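**Prewashing cotton for quilts: yes or no?**

**hutlow_hen** · 12 December 2019

Hi all! I've finally cut into my stash for a lap quilt (lavender-purple prints mostly, I can't help myself) and my sister and I have been going round and round about prewashing. I never have, in nine quilts. She says I'm asking for trouble with the darker purples.

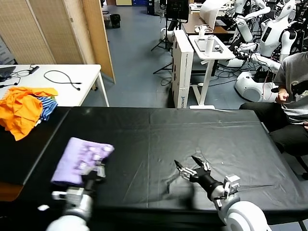
The backing is a Waweru cotton I bought back in February, and I'd hate for it to shrink more than the top does. What does everybody do?

**Meltitura** · 208 posts

Oh, always prewash, always! I lost a red and white baby quilt to bleeding years ago and I still get a pang when I think of it. Cold water, no softener, and press it while it's a little damp.

**bobbin_by_the_creek** · 1,532 posts

I'm going to disagree with my dear friend upthread. I like my fabric crisp for piecing, and that crinkle after the first wash is half the charm of a quilt to me.

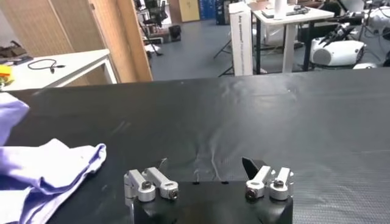

If a dark one worries me I soak a scrap in a bowl of warm water with a bit of white muslin and leave it overnight. If the muslin stays white, I go ahead and cut.

**Meltitura**

A scrap won't tell you about shrinkage though, and she did ask about the backing!

**hutlow_hen**

Fair point, both of you. I'll wash the backing and do the bowl test on the purples tonight. Does starch bring the crispness back, or is that wishful thinking?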